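Trultero Community Forum
Suturing demonstrations: what to keep in the April collection

skileck_admin
Posted Mon 10 December
The working group requests comment on the labeling rules before annotation resumes. The archive holds 2000 demonstrations, of which 177 carry no agreed label. The needle handoff accounts for most of the disagreement. 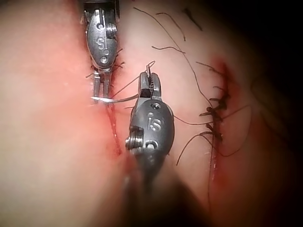
Category: Needle handling / Transfer

At present a transfer is labeled from the moment the second tool approaches the needle. Members are asked to state whether that boundary should stand.

owino_lab
We object to the current boundary. An approach with open jaws may still be abandoned, and the policy then learns hesitation as part of the transfer. Our site proposes first contact – as judged from the wrist view – and has relabeled 390 clips on that basis.

guda_annot
Contact is hard to judge where thread crosses the jaws. Two of our annotators differed by 8 video frames on the same clip. We would keep the present rule and add an "abandoned" tag.

owino_lab
The tag is acceptable to us. The boundary is not.

skileck_admin
Both positions are noted. The second matter is loose thread. Guda has asked that clips with cut ends or slack suture on the pad be excluded.

guda_annot
Correct. The fixed view is used to segment the working strand, and stray pieces are confused with it.

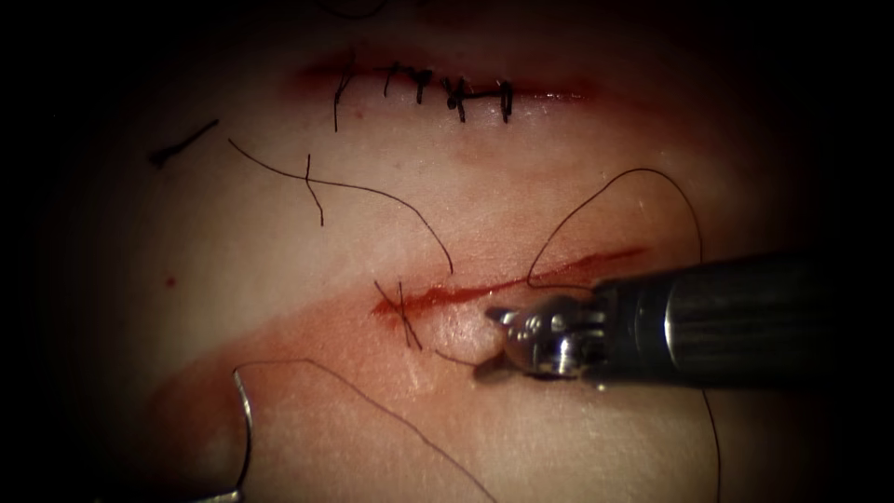

Re: Exclusion of clips with loose thread

owino_lab
We cannot support exclusion. A model trained only on tidy pads will fail on an ordinary one. Mark the strays in a separate layer and keep the clips.

skileck_admin
Please submit a sample of that layer before the rule is put to the sites.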